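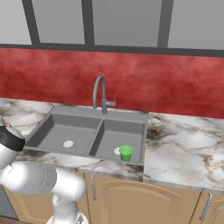 4. Division of administrative duties

The firms in the sample differed most in how they assigned billing. In the larger offices the office manager prepared draft invoices, sent them to the responsible lawyer for approval and followed up unpaid accounts. In the smaller ones, a lawyer did the first of these tasks and the remaining work fell to whoever was free. Carrillo and Jibrin, who carried out the interviews in Gernville, recorded 29 separate job titles for staff whose daily work included billing. Only a few of those titles mentioned it.

Staff in Ruver described a more settled arrangement. New matters were opened by the office manager, who also checked the fee agreement and entered the hourly rates. Lawyers there were expected to submit their time within 30 days, and entries received later were held over to the next invoice. Tapia notes that this rule was written down at only one of the firms that applied it. The others relied on custom — a practice that caused difficulty when a long-serving manager left.
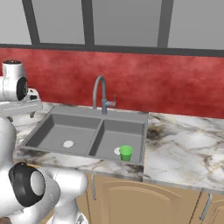 The wording of time entries was a second source of variation. We reviewed 717 entries from property matters and marked each as full, partial or bare, according to whether a client could tell from it what work had been done. Bare entries such as "attention to file" drew the most queries from clients, and office managers spent a good deal of time going back to the lawyer for further detail. In a dispute over kitchen works, a full entry would name the part of the room under discussion, whether the veined white marble countertop, the deep red wall behind it or the window with its dark mullions (Figure 4). A partial entry would refer only to "kitchen defects".

Figure 4. Kitchen sink area with countertop, wall and window.

Nseir and Ayala coded the entries separately and met to settle those on which they disagreed. Most of the disagreements concerned the line between full and partial, especially where an entry covered several short telephone calls. It was agreed that such an entry would be treated as full if the subject of at least one call was stated. The effect of this choice on the results is considered in the next section.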